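Keeping Dried Fruit From Turning Into Gravel

I buy dried fruit in bulk, which sounds thrifty until you find a forgotten bag at the back of the cupboard and could resole a boot with what's inside. After a few winters of that I've changed how I do things, and we waste a lot less now.

First, get it out of the bag. Those thin bags with the press-together strip never really close again once there's sugar in the groove. I use glass for everything small and red or orange (cranberries, apricots cut up, goji berries) and old cookie tins only for things I know we'll finish in a week or two. Mine are plain Restholm jars with a rubber seal, but any jar with a decent lid will do. Wash it, then let it dry overnight with the lid off. I used to hurry this part and lost a whole batch of figs to mold!

Keep it dark and keep it cool. My best shelf is the low one by the back door, well away from the stove. In July I give up and move the lot to the fridge, because our kitchen gets up past 70 before breakfast and raisins start clumping. 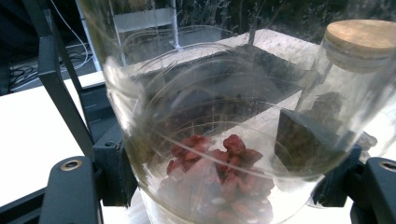 A reader wrote in after my last pantry page to say I was wrong about the fridge, that hers all went sticky in there, and that she freezes everything in flat bags and pours out what she wants straight into the oatmeal. Fair enough! I tried it with cherries and they do come out nice and separate. I still think the stickiness is from opening a cold jar in a warm room, so let it sit on the counter a while before you lift the lid.

If the fruit has already gone hard, don't toss it. Cover it with hot water or tea (orange peel in the pot is lovely), leave it 7 minutes, drain and pat dry. Really stubborn apricots can go back in for a second round. Use it that day, though, as it won't keep once it's been soaked.

Anything with fuzz or a sour, winey smell goes straight in the compost.

And write the month on a bit of masking tape on the bottom of the jar. On the lid is no good, lids get swapped.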